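Home About Services Careers Contact

Calibration Technician, Dimensional and Torque (Enddale)

Dradis Measurement Services is seeking a full-time calibration technician for its Enddale laboratory. The position is permanent and reports to the laboratory manager, Iolo Prosser. It replaces a post vacated by internal transfer to the Ongart site.

The laboratory calibrates hand tools, gauges and small fixtures for machine shops, vehicle repair depots and public utilities. Work arrives by courier and by counter drop-off. The current volume is up to 2,000 instruments per month, most of them calipers, micrometers, dial indicators, plug gauges and torque wrenches. Turnaround is five working days for standard items. Items needing adjustment or repair are quoted separately and are not counted against that target.

Duties

The technician will receive, clean, inspect and calibrate instruments according to written laboratory procedures. As-found readings are recorded before any adjustment is made. As-left readings are recorded afterward, and both appear on the certificate. An instrument found out of tolerance triggers a notice to the customer, which the technician drafts and the laboratory manager signs.

Other duties are:

- Wringing and care of gauge blocks, including inspection for burrs and corrosion
- Daily logging of room temperature and humidity at the start of the shift and again at 1:00 p.m.
- Intermediate checks on reference standards between outside calibrations
- Entry of results in the Sekden records system and review of certificates prepared by other technicians
- Packing of finished work and correction of shipping paperwork
- Participation in internal audits and in comparison exercises with the Ongart laboratory

A technician may not review his or her own certificates. Review duty rotates weekly.
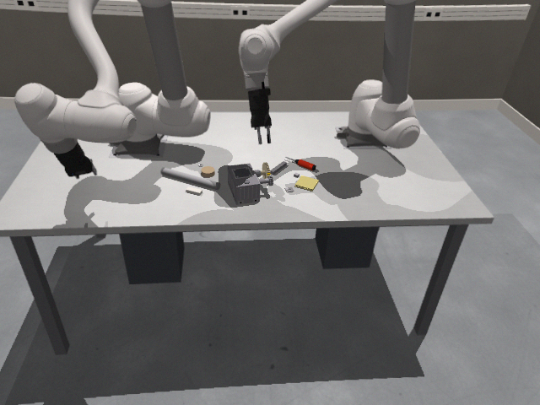
Uncertainty budgets are maintained by the senior metrologist, Narendra Rawat. The technician is not expected to write a new budget unaided in the first year but must be able to read one, identify the dominant contributors and recognize when a change in method or environment makes it invalid. Training on the laboratory's own budgets is given during the probation period.

Conditions of work

Hours are 7:30 a.m. to 4:00 p.m. with a 30-minute unpaid lunch break. Overtime is occasional and voluntary, and is heaviest in April, when several utility customers send their full tool inventories for annual calibration. Overtime is paid at time and a half.

The dimensional room is held at 68 degrees Fahrenheit all year. Food, drinks and outdoor footwear are not permitted in it. Lab coats and shoe covers are supplied. The torque room is not held to the same limits and can be noisy when the larger testers are running. Hearing protection is supplied there and must be worn.

The work involves long periods of standing or sitting at a bench, repeated fine hand movements and the lifting of cases weighing up to 40 pounds. Near vision sufficient to read a vernier scale, with or without correction, is required.

Required qualifications

- High school diploma or equivalent
- At least two years of paid experience in calibration, mechanical inspection or toolroom work
- Working knowledge of inch and metric units and conversion between them
- Ability to read engineering drawings, including geometric tolerances
- Legible handwriting; some field records are still kept on paper
- Valid driver's license

Preferred qualifications

- Associate degree in metrology, manufacturing technology or a related subject
- Experience in a laboratory accredited to ISO/IEC 17025
- Experience with surface plates, height gauges or thread measurement by the three-wire method
- Ability to use spreadsheets beyond data entry

Military calibration experience is accepted in place of the two years of civilian experience. Applicants with toolroom backgrounds and no formal calibration training have been hired before and are encouraged to apply.

Pay and benefits

The starting rate is $27.50 per hour. A step increase applies on completion of the six-month probation period. Benefits include medical and dental coverage, a retirement plan with employer match, and 22 days of paid leave per year, which includes sick leave. Course fees for approved metrology classes are reimbursed on receipt of a passing grade.

Relocation costs are not covered. Some travel to the Ongart site is required; mileage is paid.

How to apply

Send a resume and a one-page cover letter to the laboratory manager at the Enddale address, or leave them at the counter during opening hours. The letter should list the instrument types the applicant has calibrated or inspected and the procedures or standards used. Do not send copies of certificates issued to former customers or employers.

Selected applicants will be invited to a bench assessment lasting half a day. It consists of a set of measurements on supplied parts, a short written section on units and rounding, and an interview with Mr. Prosser and Mr. Rawat. Tools are provided. Applicants may bring a calculator but may not use a phone during the assessment. The assessment is paid at the starting hourly rate.

References are contacted only after the assessment and with the applicant's permission. Applications remain on file for one year. The position stays open until filled.

Contact | Privacy | Copyright Dradis Measurement Services. All rights reserved. | Back to top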